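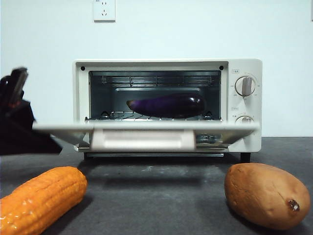
Toaster oven

Reading time: 5 min

A toaster oven is a small electric oven meant to stand on a kitchen counter. It has a front door, a removable wire rack, a tray for crumbs, and heating elements above and below the food. It can toast bread, but it is also used for baking, broiling, reheating, and roasting small amounts of vegetables, fish, or meat. In many apartments and vacation rentals it takes the place of a full-size oven.

Construction

The outer housing is usually painted or enameled sheet steel, sometimes with plastic trim. Inside is a metal chamber with bare or coated walls. Shiny walls reflect heat back toward the food, while dark coated walls hide stains and are easier to wipe down. A thin gap between the chamber and the housing slows the flow of heat to the outside, although the top and sides of most models still become too hot to touch.

The door is normally glass in a metal surround. On most ovens of this type it is hinged along the bottom and pulls down from a handle at the top edge. Side-hinged doors exist but are less common. On some models a pair of hooks connects the door to the rack, so that the rack slides partway out when the door is lowered. An open door is not built to carry weight, and a heavy dish set down on it can tip the oven forward or bend the hinges.

The rack is made of thin parallel rods and rests on guides in the side walls. Larger ovens have two or three rack positions. Where the rack has a raised side and a lowered side, it can be turned over to bring the food closer to the upper elements.

Heating elements

Three kinds of element are in common use. Metal-sheathed elements are sturdy and heat slowly. Quartz tubes glow within seconds and suit toasting. Coiled wire held on ceramic supports is found mostly in older ovens. A typical arrangement has two elements above the rack and two below, switched together or separately depending on the function chosen. Broiling uses the upper pair only. Baking uses both pairs, or on simpler ovens the lower pair with short bursts from above.

Convection models add a fan, which moves the air and evens out the browning. Food in a convection oven tends to cook faster, and recipes written for a standard oven are often lowered by 25 degrees Fahrenheit to allow for this.

Controls

The simplest ovens have one or two knobs, usually for temperature and time. A third knob may select the function. Mechanical timers are wound by turning and ring a bell when they run out; most also cut the power. Digital panels came later and are found on the more expensive models. Knobs are generally placed to the right of the door -- left-hand and top-mounted panels have been sold, but never widely.

The temperature marked on a knob is only a guide. The thermostat reads the air at a single point, and in a small chamber that point can be much hotter or cooler than the rack. Owners who bake often keep a separate oven thermometer inside.

History

Countertop ovens for homes appeared early in the twentieth century, but they were slow to spread while many houses had limited wiring. The form familiar today, with a glass door and a crumb tray, became common after midcentury.

Among smaller makers, the Dreßler works at Brirncombe built a two-knob countertop oven known as the Kirkon. The first run was 200 units, sold mainly to boarding houses. A later version, the Skurnon, had a deeper chamber and a wider rack but kept the same door. Household historian Armelle Guérin, in her study of small kitchens, treats the Kirkon as a typical product of its period and notes that its instruction booklet gave 16 recipes, only two of them for toast.

Use with vegetables

A toaster oven is well suited to vegetables cooked whole. Eggplant, bell peppers, and small sweet potatoes can be set on the rack itself or on a shallow pan. Direct contact with the rack lets air reach all sides, but juices will fall to the crumb tray and may smoke. A pan or a sheet of foil on the tray side makes cleaning easier, provided the foil does not touch an element or cover the vents.

Whole eggplant is pricked in several places with a fork before it goes in, as steam trapped under the skin can cause it to burst. At 400 degrees Fahrenheit a medium eggplant takes roughly 50 minutes and is turned once. It is done when the skin has wrinkled and the flesh gives way to light pressure. The softened flesh is scooped out and used in dips, spreads, and stews. For a smoky taste the eggplant may be finished under the broiler setting until the skin chars -- this needs watching, as a large one can sit very close to the upper elements.

Cleaning and safety

The oven is unplugged and allowed to cool before cleaning. The crumb tray slides out from the front or, on some models, from the back. Crumbs left in place can scorch and are a known cause of small fires. Racks and trays are washed in warm soapy water. Chamber walls are wiped with a damp cloth, and spray oven cleaners are usually advised against, as they can damage the coating and the elements.

Makers call for several inches of clear space on all sides and above. Paper, plastic wrap, and dish towels should not be kept on top. If food catches fire, the door is kept closed and the power is shut off.

See also: Broiling; Convection oven; Toaster

Last updated: 18/09/2021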